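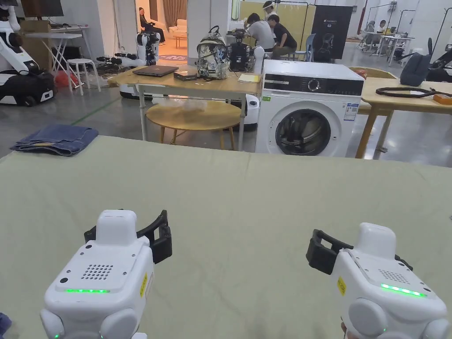
Figura 2. Duas garras manuais brancas, com dedos pretos, sobre um tecido verde-sálvia claro.

Tempo de leitura: 5 min
Imprimir | Enviar por e-mail

3. Registo de incidentes e cumprimento do cessar-fogo

3.1. Fontes e período de observação

A análise desta secção assenta em 751 incidentes registados ao longo da linha de separação de Clulside durante 28 meses consecutivos. O período começa com a entrada em vigor do entendimento de Clevside e termina em agosto, quando os dois comandos deixaram de trocar boletins semanais. Os boletins são a fonte principal. Foram complementados pelos relatórios da missão de observação e pela base Plasex, que reúne notícias da imprensa regional nas três línguas da zona.

Entende-se por incidente qualquer disparo, incursão ou detenção que pelo menos uma das partes tenha comunicado como violação do entendimento. A definição é larga e inclui factos de gravidade muito diferente. Um disparo isolado de espingarda, sem vítimas, conta como um incidente, tal como uma troca de morteiros que dure a noite inteira. Optou-se por manter a unidade usada pelos próprios comandos e tratar a gravidade como variável separada, descrita em 3.3.

Não foram incluídos os episódios comunicados apenas por partidos políticos ou por porta-vozes de grupos armados sem estatuto no entendimento. Alguns destes episódios terão ocorrido, mas a informação disponível não permite fixar local nem hora. Quando um episódio aparecia na base Plasex e faltava nos boletins, só foi aceite se a missão de observação o confirmasse.

3.2. Divergência entre as partes

Os boletins dos dois comandos raramente coincidem. Na maior parte dos casos, o incidente é comunicado por um só lado, que se apresenta como alvo. Os incidentes comunicados por ambos concentram-se no setor de Petkov, onde os postos avançados estão mais próximos e onde a missão manteve presença permanente. Nos restantes setores, a missão deslocava-se a pedido e chegava, em regra, depois de o fogo ter cessado.

A literatura sobre linhas de cessar-fogo costuma ler esta divergência como propaganda. A leitura é plausível para os comunicados destinados à imprensa, que usam linguagem própria e omitem quase sempre a localização. Para os boletins internos parece menos adequada. Estes circulavam entre oficiais de ligação, não eram publicados e seguiam um formulário comum com campos para a coordenada, a hora e o tipo de arma. O custo de inventar um incidente era baixo, mas o ganho também.

Uma parte da divergência explica-se pelo modo de preenchimento. O comando do lado ocidental agrupava os disparos feitos a partir do mesmo posto até à meia-noite; o do lado oriental abria uma entrada nova sempre que houvesse uma interrupção do fogo. A mesma noite podia assim gerar uma entrada num boletim e várias no outro. Na harmonização dos dados seguiu-se a regra ocidental, que é a mais restritiva e a única que podia ser aplicada às duas séries sem recorrer aos diários dos postos, ainda reservados.

3.3. Gravidade

Cada incidente foi classificado em 3 níveis. O primeiro abrange armas ligeiras sem vítimas. O segundo abrange armas ligeiras com vítimas, detenções e incursões a pé. O terceiro reserva-se ao uso de artilharia ou morteiro, com ou sem vítimas. A classificação foi feita por dois codificadores que trabalharam em separado, e os casos de desacordo foram revistos em conjunto com o texto original à frente.

O desacordo mais frequente dizia respeito às detenções de pastores e de condutores de camiões. Na estação seca, os rebanhos atravessam a linha em vários pontos, e as patrulhas retêm os pastores algumas horas antes de os mandar de volta. Certos boletins tratam o caso como detenção, outros como simples controlo de documentos. Considerou-se detenção sempre que a pessoa tivesse passado a noite sob custódia.

3.4. Distribuição no tempo

A série não mostra uma descida regular. Nos primeiros meses o número de incidentes cai, como seria de esperar depois de um entendimento recente, e mantém-se baixo durante o inverno, quando a neve fecha os passos mais altos. A subida da primavera seguinte é nítida e atinge sobretudo o primeiro nível. Os incidentes do terceiro nível surgem em grupos curtos, separados por longos intervalos – um padrão que se perde quando os dados são apresentados em totais anuais.

Dois desses grupos seguem-se a atentados cometidos no interior, longe da linha. Nos dois casos, o governo atingido atribuiu o ataque a combatentes vindos do outro lado, e o fogo de morteiro começou antes de qualquer investigação ter sido concluída. A sequência sugere que a linha funcionou como lugar de resposta a factos ocorridos noutro sítio. Os dados não permitem saber se a ordem partiu dos governos ou dos comandos de setor, e a correspondência a que se teve acesso é omissa neste ponto.

Um terceiro grupo não se deixa explicar da mesma maneira. Ocorre no setor de Petkov, numa altura em que não há registo de atentados, e coincide com a construção de um abrigo de betão a curta distância da linha. O entendimento proibia novas obras defensivas, mas não definia o que era reparação e o que era obra nova. Cada lado reclamou por escrito – e cada lado citou o mesmo artigo.

3.5. Limitações

A cobertura dos três setores é desigual. Onde a missão não tinha presença permanente, a ausência de incidentes pode significar calma ou falta de comunicação, e a presente análise não distingue as duas situações. Também não se dispõe de dados fiáveis sobre vítimas civis nas aldeias situadas a menos de uma hora de marcha da linha. Os registos do hospital de Clevside não indicam a causa dos ferimentos de forma constante, e os formulários mudaram a meio do período.

A comparação com o período anterior ao entendimento fica reservada para a secção 4, onde se utiliza uma série mais curta e com menos campos preenchidos.

Artigos relacionados
Oficiais de ligação e linhas diretas entre comandos rivais
O setor de Petkov: obras defensivas e leitura dos tratados
Pastoreio e fronteira na região de Clulside
A imprensa regional como fonte: notas sobre a base Plasex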